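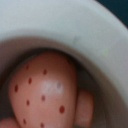
A bowl at close range, with what looks like a toy strawberry inside, seen from the wrist camera.

I have spent enough hours moving a robot arm by remote control to have a view on who should be doing it, and my view is that we hand the job to people too early and then blame them for what the robot learns.

At the Wulham lab, a new operator got a headset, a pair of controllers and 5 minutes of instruction. Then the recording started. The first 100 demonstrations all went into the training set, including the ones where the operator was still learning which way was left. At Trotcombe, where I worked later, you practiced for two days and none of it was kept. People complained that this was a waste of robot time. I complained too, and I was wrong.

A robot that learns from demonstrations copies more than the goal. It copies the hesitation before the grasp, the second try, the odd loop the arm makes when the operator loses track of depth. A person watching would ignore all of that. The robot has no reason to.

The wrist view makes this worse. Up close, a bowl is mostly rim and shadow, and a piece of toy fruit can run right off the bottom of the picture. An operator standing beside the table sees the whole bowl and reaches in with confidence. The policy may only get the close view, and it has to make sense of a move that was planned with information it never had. I think operators should spend part of their training working from the camera feed alone. It is slow and unpleasant, and the demonstrations get better.

Guiding the arm by hand has its own trouble. You feel the contact, so you push less and fumble less, but your own arm gets in the way of the fixed cameras. The Ibarra group uses hand guiding for anything with tight clearance and remote control for everything else. That seems sensible to me, though I would move more tasks to the hand side than they do.

The usual answer is that more data will wash the bad habits out. Maybe it will, with enough money. Most groups don't have enough money. They have one arm, a few operators and a deadline in May, and for them 100 careful recordings are worth more than a pile of careless ones.

Trellbridge now pays its operators by the hour - before that it paid by the episode, and the episodes showed it. I would like to see the rest of the field do the same.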